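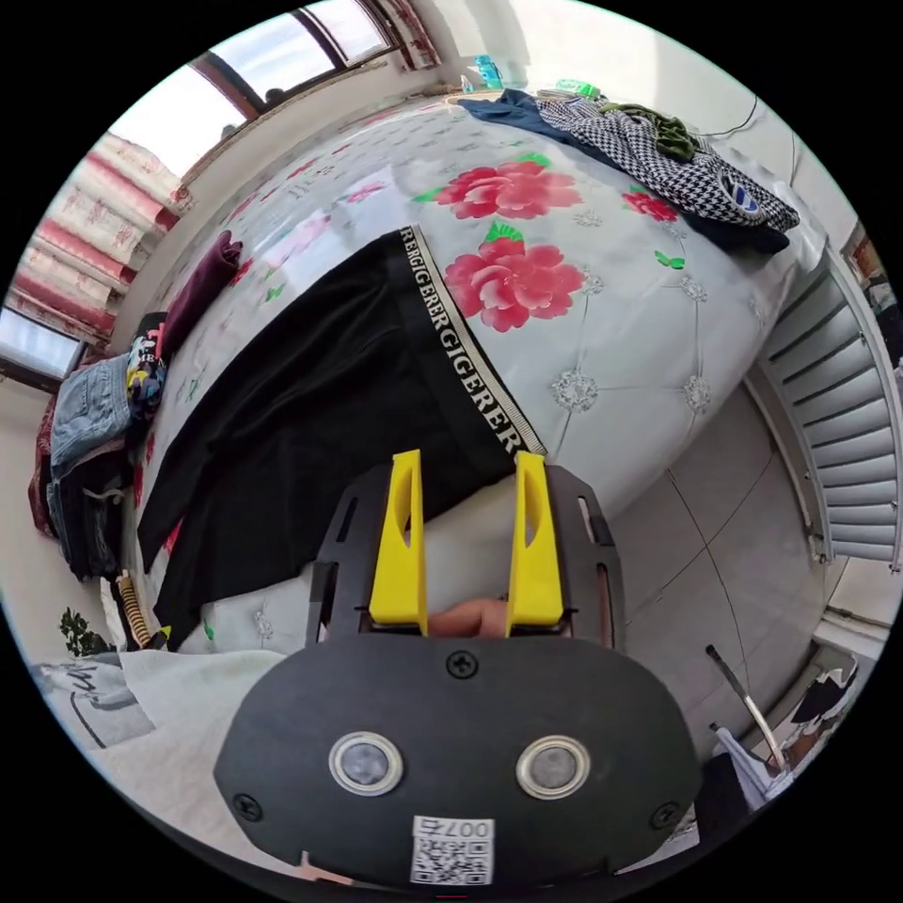

Shrinkage and dye loss, black knits – May 10, 2026

Search this notebook Enter keywords Go

Picking up from the March batch. Same question – does the Stindoveck liquid really hold black any better than the plain powder, or are we kidding ourselves. Cotton/elastane only this time, no polyester, it muddied everything last round.

Loads 1 to 16 done in the Bornix front loader, cold, short cycle, colour setting. Line dried in the shade out back, inside out. Dryer is off limits until the elastane numbers are in.

Fill weight kept at 2,198 g before wetting. Came out at 2,185 g after the last load, conditioned overnight on the rack. So 13 g gone to lint and loose dye, maybe a button. Filter had a grey felt in it, bagged and labelled, top drawer.

Grey scale readings under the lamp:
- powder: 3-4, edges worse, seams gone brownish
- Stindoveck: 4, one waistband at 3-4
- water only control: 4 (!!)

Control beating powder is annoying. Either the powder has brightener in it or I overdosed. Check the scoop – Zelivgate changed the scoop size and the old one is still in the tub. Re-weigh a level scoop of each before anyone runs anything else.

Crocking: white cloth rub, 10 strokes dry then 10 damp. Damp picks up colour on everything, powder swatches the most. Havent done the perspiration test, out of solution.

Lehtinen spectro drifted again mid-afternoon. Recalibrated on the white tile, redid the last four swatches, threw out the earlier set. Warm-up needs to be longer than the manual says.

Water hardness 330 ppm at the tap!! Much higher than in March. Would explain the dull cast on the powder lot. Need to run a softened set alongside or the comparision is worthless.

To do
- softened water set, same fill
- new perspiration solution
- stretch and recovery on waistbands, 20 cycles
- bin the old scoop
- more clothespegs, the cheap ones leave a mark on the damp hems

Swatches pinned in the grey binder, back half. Don't leave it open on the windowsill, the sun gets in there by noon and we lose the lot.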